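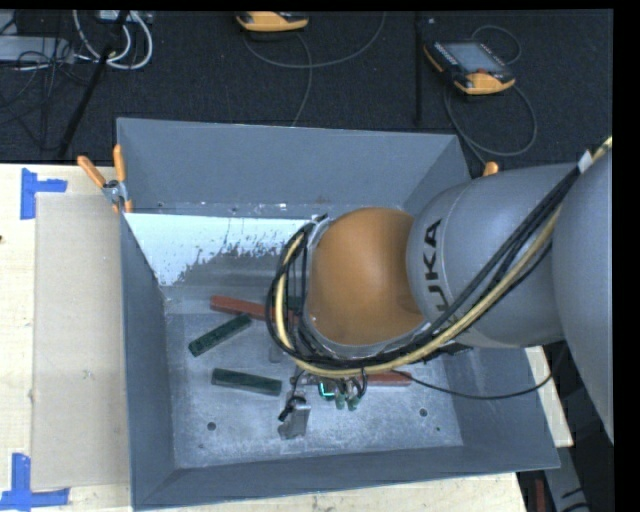 ## 4. Collecting the examples

**Figure 4.** A KUKA arm over the collection bin, with red and dark green bars on the bin floor. The cables and the yellow hose hide part of the contents from the fixed camera.

Papers on learned bin picking tend to give the data one paragraph and the network six pages. We think the balance should be closer to the reverse. The claim usually made is that enough examples of enough variety will cover whatever the arm meets later. We collected ours at the Kadstead site with that claim in mind and came away doubting most of it.

Each example starts with bars lying in a metal bin (Figure 4). The fixed camera records the bin, the arm attempts one pick, and the outcome is stored with the images and the joint positions. Ruan Magagula ran all the sessions. We collected 46 sessions in April, using 12 starting layouts drawn up in advance. The layouts were meant to be followed loosely, so the 46 sessions are not 46 independent samples, and we don't treat them that way in Section 5.

### 4.1 What the camera misses

The view in Figure 4 is typical in one respect that matters here. The arm's own cable bundle loops across the work area, and one of the green bars shows only as a short section past it. A person labeling this image can guess where the rest of that bar lies. We asked labelers to mark only what they could see, and agreement was good. When we asked them to mark the full outline of each bar, agreement dropped, and it dropped most for the bars under the cables.

A model trained on the full outlines is therefore learning a person's guess. The Ruller dataset takes this route and reports high scores, but the test labels were made by the same people under the same instructions. A high score there may mean only that the model has picked up the house style of guessing.

### 4.2 Background cues

The bin floor is scuffed and has dark holes in it, and there is a bright white patch near the rear. None of this was planned as part of the task. We suspected that a network could use such marks to work out position, and would then fail when the bin was swapped. To test this we held back 9 sessions recorded with a second bin of the same size. Results on those sessions were worse for every model we trained, including the one with heavy image augmentation that Hlongwane recommends for exactly this problem.

We can't say how much of the loss comes from the floor and how much from small changes in lighting between the two setups. The sessions were not designed to separate them, and they should have been.

### 4.3 Failed picks

Geka, whose recording software we used, drops failed attempts by default. We turned this off after 5 sessions. Those early sessions contain successes only, and we left them out of training. Keeping them would have raised our headline success rate without making any model better at picking up a bar.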